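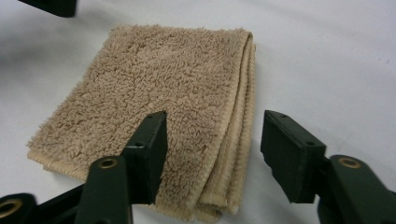 Progress to the end of August, then. The Drerness rainfall project now has 32 gauges out in back gardens, up from 12 when your grant came through, and I'm really chuffed with that! The wettest was up at Rusero, with 111 mm in the month (the gauge at the bottom of the same hill caught far less — I do love a rain shadow).

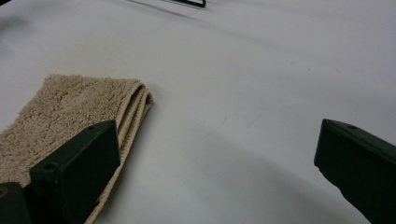

One of our gauge keepers wrote in to ask whether a morning reading still counts if it's taken at 10 instead of 9. It does, but please put the real time on the card so I can sort it out at my end.

Money next. We've spent roughly £200 on spare funnels and postage, and the Anov site still needs a post that doesn't lean. I'd like to move what's left of the printing money over to that, if you're happy.
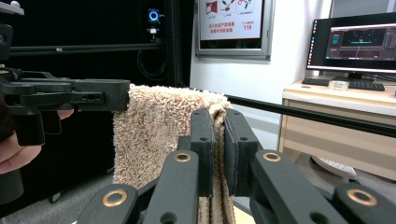

A fold of the beige towel held between the finger pads.

The September cards go out next week.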